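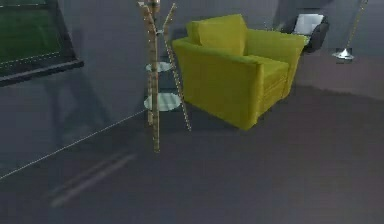

Why does a furnished bedroom have a shorter reverberation time than the same room when it is bare?

Soft furniture absorbs part of the sound energy at each reflection, mostly at middle and high frequencies, and large hard pieces scatter the rest, so that more of it reaches the absorbing surfaces sooner.

Home Issues Sections Methods Search Contact

2024-11-28
Nazmiye Polat, Alcides Prado and Yung-ching Cheng

3. Measurement of decay times in small rooms

3.1 Rooms and conditions

Measurements were made in 20 rooms of the Oprea residence block in Jekivby. All rooms have painted masonry walls and a plaster ceiling. Each room was measured twice, first bare and then with the standard set of furniture used by the housing office. Curtains were removed in both conditions. Doors and windows were kept closed, and the ventilation was switched off 20 minutes before the first recording.

The source was placed in a corner and the microphone was moved between four positions, none of them closer than one meter to a wall. This gave eight decay curves per room over the two conditions and 160 curves in total. Curves with a visible double slope were kept in the data set and flagged. Octave bands from 125 Hz to 4000 Hz were evaluated. The 63 Hz band was recorded but is not reported - the rooms have too few modes in that band for a decay time to be meaningful.

3.2 Effect of furniture

Decay times in the furnished condition were shorter in every room at 500 Hz and above. The mattress accounts for most of the added absorption. Chairs with padded seats contribute less, and their effect depends on where they stand; a chair pushed under a desk is partly shielded from the sound field.

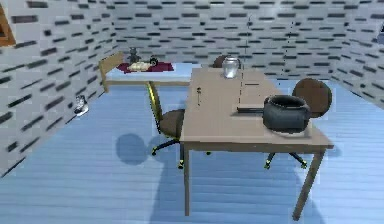
Figure 1. Furnished room with desk, two office chairs and single bed, elevated view (rendering).

Below 250 Hz the results are mixed. In several rooms the decay time rose slightly when the furniture was moved in. We attribute this to a change in the way the lowest modes were excited, although the present data do not allow the effect to be separated from the uncertainty of the source position.

The Sabine formula overstated the absorption of the furniture in the upper bands. The formula assumes a diffuse field, and in a small room with one soft surface near the floor this assumption is poor. Sound traveling between parallel walls above the height of the bed loses little energy, and the late part of the decay is set by these paths. Adding the scattering term proposed in Section 2 reduced the difference, most clearly at 1000 Hz.

3.3 Limits

People were absent during all recordings. One seated adult would change the results in the upper bands. Bedding was limited to a bare mattress, and heavier covers were left for the second series, planned for December in the Hamus building.

Comments (3)

Nelu Rusu: Was the microphone height the same at all four positions? I could not find it in 3.1.

Zamfira Roman: We saw the same rise in the 125 Hz band in the Sarano rooms, also with the source in a corner. Moving it half a meter out changed the sign.

Alcides Prado: Height was fixed at 1.2 m and will be added to 3.1. Zamfira, please send the curves if you still have them.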